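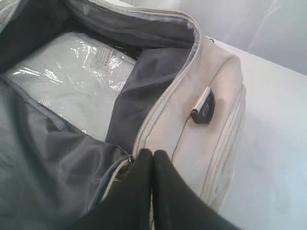

We got to Gredanthorpe at ten past nine on Saturday, far too early, and sat in the car eating the sandwiches that were meant for lunch. I'd signed us up for the college open day mainly because my daughter is choosing her courses and had gone very quiet about all of them. Robots seemed a safer bet than another tour of a sports hall.

The robotics club lives at the back of the engineering block, past the welding bays, up a staircase that smells of floor polish. They're in there every Saturday in term time, and for the open day they'd simply left the door open and carried on, which I liked. No banners, hardly any leaflets. You wandered in and stood wherever you weren't in the way.

This year's project is called Onis, and the job is packing and unpacking luggage. It sounds a bit dull when you say it like that! But the students have entered it for the Dredton round, where every team has to get a robot to deal with soft, floppy things, and after half an hour of watching I'd completely changed my mind about what counts as hard. Picking up a block is first-term stuff, apparently. A bag is another matter. The sides sag, the lining wanders about, and the zip goes round a corner just when you've got used to it going straight.

The one they were working on was a light grey bag with a dark lining, opened up on a white table, with something white and folded inside in a clear plastic packet. The gripper has two black fingers, and the bit I watched for longest was the fingers closed on the fabric right by the zip pull. It's such a small thing to aim for. I leaned in so far that I was politely asked to mind the cable.

There's a screen beside the table showing what the camera down by the gripper sees, and I'd say stand there if you go, because you get the robot's view of everything and it's a very odd one. The fingers loom up enormous at the bottom and the bag is like a hillside. The plastic packet is a pest, one of the second years told us. It throws back bright streaks of light and they've had no end of bother with it. They tried changing the lamps, then moving the table nearer the wall, and they're still arguing about which helped. (The argument went on while we were there. I was on the side of the lamps, not that anyone asked.)

For Dredton each team gets 90 seconds a run and 3 runs, and the judges keep the best 2. There are 24 teams down for it. The zip is worth the most points, so most of the practice goes on that, and the students take turns at it in pairs — one at the controls, one with the notebook. The notebooks are gorgeous, by the way, full of crossings out and little drawings of zips. My daughter read one cover to cover while I was trying to find somewhere to put my coat.

Visitors were allowed a go at steering the arm. I was hopeless. You move your hand and the arm does follow, but I kept coming in from too high and stopping short, and my daughter (who has played a lot more games than I have) was loads better and quite smug about it. They let her have a second turn. They didn't offer me one.

Afterwards we had a look at the older machines in the corridor. The one they call Havlíček is a great heavy thing on a trolley that was built to sort bottle tops a few years back, and it now gets used for teaching the new members how to wire a motor without frightening themselves. I thought it deserved a better spot than next to the photocopier.

A few practical bits if you're thinking of going. Park at the bottom end and walk up, as the top car park was full before ten. The café shuts at two and the soup had gone well before that. You don't have to book for the robotics room but it's small, and by late morning there was a queue on the stairs. Go first thing and do the talks after. We missed the talk on fees altogether, so I'll have to ring up about that on Monday.

She's put engineering down as her first choice for now — it may change again by teatime. The club's next open session is in August and we've both put our names on the list.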